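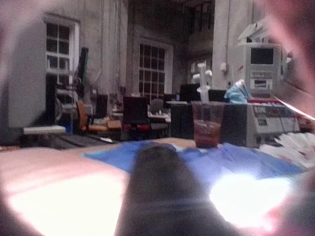
**Figure 3.** Wrist camera view over the table during the open day. Cup with syringe behind the blue sheet.

### 4.2 Open-day session

Visitors came through in April, in 2 groups, 16 people in all. Suturing run by Mancuso, questions taken by Soler. Same Tiris controller settings as in 4.1, no retuning betwen groups. Wrist view logged throughout, 394 clips kept. Most asked about thread handling, so the second group got a slower demo and a longer look at the close-up view.
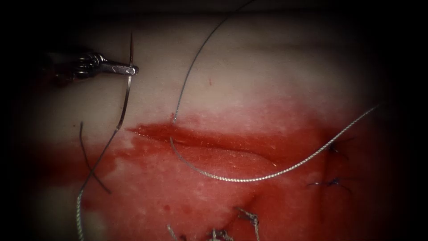

**Figure 4.** Close-up view, curved needle held near its middle in the driver jaw. Tied knots toward the right end of the incision.

Clips with glare in the wrist view were kept but labelled seperately. See Section 5.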